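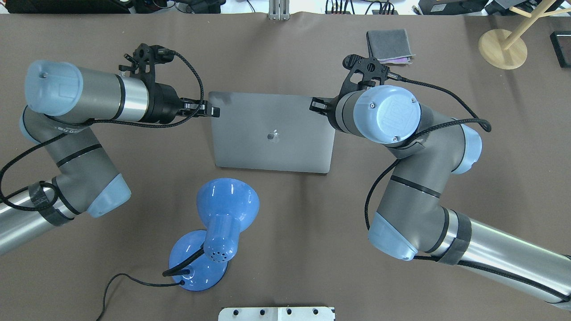
Grant Updates

Digital Skills for Job Seekers: progress to the end of May

Prepared by Seema Rathore for the Bhatia Fund

The evening course is now running at both sites, Kultell and Brornuna. Kultell started on time. Brornuna opened 3 weeks late while we waited for the building's internet line to be moved to the upstairs room.

We planned for 12 learners per group and both groups are full. Most came to us through the job center, and a few through the library. Four learners left the Kultell group during the spring, two of them for work, and their places were filled from the waiting list.

Lessons so far have covered email, online forms and saving files so they can be found again. Resume writing took longer than planned — many people arrived with nothing on paper — and we moved the spreadsheet unit back to make room for it.

Spending is in line with the budget except for travel. Bus passes cost $500 more than we allowed, mainly at Brornuna, where the last direct bus leaves before class ends. We have covered this from the printing line and are not asking for additional funds.

Still to do: book rooms for the fall, agree on the exit survey with your office, and hire a second tutor for Kultell. Interviews are set and we will send you the name once the offer is signed.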